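Part 9: Setting up your bedside call handset

I look after the handsets on Bainbridge ward, so I've written this the way I'd tell you in person!

1. Take the Plumum handset off its dock and hold the green key until it beeps.
2. Type 606, then your bay number.
3. Press Call once. The nurses' desk should answer (give them a moment, mornings are busy).
4. Clip the cord to your pillow, never to the bed rail.

Note: if the screen says 29, the battery's low. Pop it back on the dock and ring 554 from the wall phone.

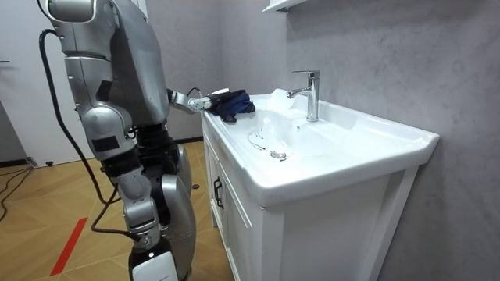
Caution: the handset isn't waterproof, so please leave it by the bed when you go for a wash. I've fished more than one out of a basin! A white vanity like this one has a rim that looks handy for resting things on, but they slide straight in. Use the red pull cord in there instead.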